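The Great Jigsaw Relapse

Apr 12, 2022

I gave up jigsaw puzzles in my twenties, along with smoking and a band I would prefer not to discuss. I have now gone back to one of the three. It's a 3000-piece view of a harbor, bought secondhand at the church sale in Rornwood, and it has taken over the dining table and most of my opinions.

I should say I was after a lamp. The lamp was ugly. The puzzle was sitting next to it with a sticker that said "complete, I think," and I have always been weak in the face of a seller who hedges.

My old rule was edges first. Everyone's rule is edges first. It took me four evenings to learn that the edge of this puzzle is blue sky on three sides and slightly darker blue water on the fourth, and that whoever cut it at Ristia (the name on the box, in the same cheerful type you'd put on yogurt) had made most of the edge pieces fit most of the other edge pieces. I had a very nice rectangle by Thursday. It was the wrong rectangle. One side was a piece longer than the other, and I spent an hour pretending that could be pushed flat.

So I sorted. I got out every baking tray in the house and divided the pieces by color, then by shape, then by how much I disliked them. There is a tray for boats. There is a tray for rope, of which this harbor has a shocking amount. The sky got the roasting pan, and we've been eating a lot of soup.
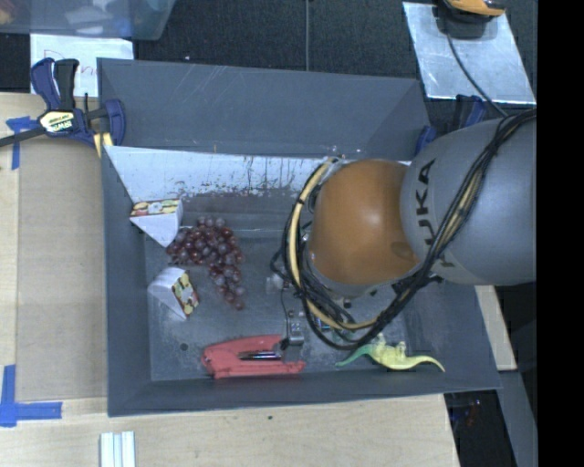
The sorting is the part I like best, I've decided. Putting the thing together is only being told over and over that you were wrong, but sorting is all promise. You can sort with the radio on. You can sort while somebody explains their mortgage to you over the phone. I got through 300 pieces of rooftop during one call and came away with a decent grasp of escrow.

My sister, who has done a puzzle every winter since college, came by on Sunday and put in 53 pieces while waiting for the kettle. She didn't sit down. She did it with her coat on. Then she asked if I'd checked the box for a second bag of pieces, and I said of course, and after she left I checked the box and found the second bag.

It was mostly rope.

I've ordered one of those felt mats you can roll up, so that we might eat at the table again by June. It's coming from El-Sayed, the hobby place out past the bowling alley, and they say two weeks. The cat has been told about the roasting pan -- firmly, twice -- and has taken to sleeping in the lid of the box.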